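I have been putting off the back room since we moved in, and last week my mate Adoración Tejada came round, took one look and said "you do realise that's a whole room, don't you?" Fair call. So this is my attempt at getting it under control, written mostly so I can't pretend later that I never started.

First, the tiles. Everyone asks about the tiles. Two columns in dark red with white grout, one either side of the opening, and I went off them for the first month and now I'd fight anyone who tried to paint them. The colour grows on you! The brown floor on the near side and the pale grey beyond it I'm less sure about, but new flooring is a job for another year (and another bank account).
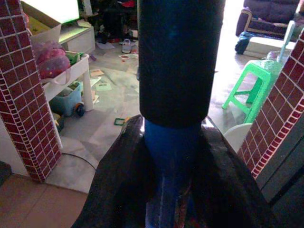 Flukside Notes, vol. 2, p. 47

So the floor is where everything lands. The white cabinet was meant to fix that, and I've still got a cardboard box sitting open in front of it and the pink spotty bag, which I keep walking past on my way to put the kettle on. The black cable by the column is next on my list - I want it clipped along the skirting before May, when Leif and Holger come to stay and need somewhere to put their bags.

My rule for now is one thing off the floor every time I walk through. Yesterday I managed two, then sat down with a cuppa and read an old magazine out of the "to donate" pile, so the pile is back to where it was. The bag gets sorted tonight, after tea.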